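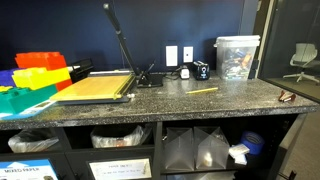
Does automating a task at work get rid of the work?
Some of it goes, but a good share moves to other people or changes shape, and these notes are about where it ends up.

Unit 7: Small automation in ordinary workplaces
Handout, Liam Egan
Revised 2026-08-29

We spend most of this course on big plants, and students leave thinking automation means a line with a fence down each side. A lot of it now happens on a desk. A kit gets packed, a drawer gets sorted, a box gets emptied. The arm is small and so is the budget, and the claims made for it are usually large.

The Rocha case

Rocha sends out supply kits to training rooms. In February it put in a packing arm sold by Cuter, with software from Stenum. The proposal listed 800 kits a month and promised that packing would "take no staff time." Read that phrase again. Packing had been one line on a job sheet, so one line was what got removed. Opening boxes, refilling bins and fishing out a case that had landed upside down were never on the sheet to begin with.

Staff kept a log of every time someone had to step in. By the end of the trial it held 3849 entries. Most were short – a nudge, a lid pressed down, a restart. Management called them "minor touches." I would call them work, and they had no name, no hours and no pay grade.

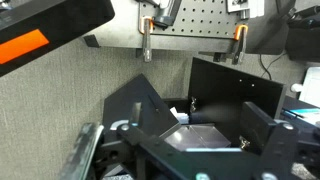
Fig. 1. Gripper at an open black box, with a clear plastic container between its fingers.

Clear plastic is a fair test for any system that finds things with a camera, and reflections are a common source of trouble. When you read a vendor's success rate, ask what objects it was measured on and who set them out beforehand.

What changed for the people

Packers at Rocha used to set their own pace and talk while they did it. Afterward one of them stood by the arm and waited for it to stop. Several said this was more tiring than packing. The supervisor said the opposite, and the supervisor did not do a shift at it. Keep both statements in your notes and keep track of who made each.

Utar, which bought the same setup, trained 16 people to restart and re-teach the arm themselves. Complaints dropped. Output hardly moved – make of that what you like. I don't think it proves training is the answer, as Utar also had a quieter order book that season.

For next time

Pick one task you have done for pay. Write down every step, including the ones you were never asked to do. Mark which steps a machine like this could take over, then write who would get the rest. One page is enough. Please bring it on paper.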